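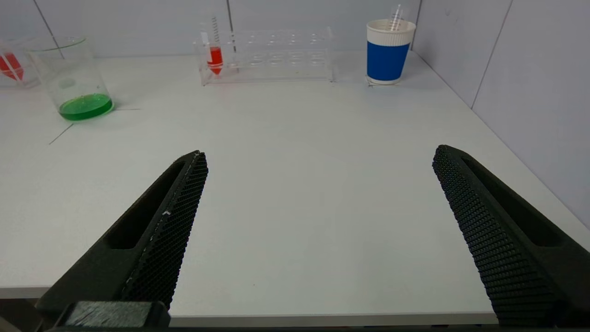
Nududcombe Coloured Liquids Collection: Data Card

Summary
The collection records small quantities of coloured liquid in clear laboratory glassware on a white bench top. It was prepared at the Nududcombe teaching laboratory and is maintained by Nurhan Baysal. The current release is dated March 4, 2022.

Contents
The release holds 564 entries in two parts. Gelari, with 213 entries, covers beakers. The remaining entries form the part named Uçar, which covers narrower vessels and mixed groups. Each entry consists of one picture and one line in the index file.

Glassware and liquids
All vessels are clear glass. The entry at the head of this card has a beaker with a shallow layer of bright green liquid and, to its left, a second container holding red liquid. Fill levels are low in most Gelari entries. The liquids are water tinted with food colouring, and no reagents were used.

Bench
The surface is matte white, with light grey-white panels behind it. Faint lines on the bench top have been left in the pictures and are not labelled.

Index fields
entry: running number
part: Gelari or Uçar
vessel: beaker, flask, tube or unclear
colour: one of 6 values
level: shallow, half or full

Known limitations
Vessels at the side of a picture may be only partly visible. The value "unclear" is to be used where the shape cannot be established. Reflections on glass can alter the apparent colour near the rim.

Use
The collection may be copied for teaching and research, provided Nududcombe is credited. Corrections should be sent to the maintainer with the entry number and will be considered for the July revision.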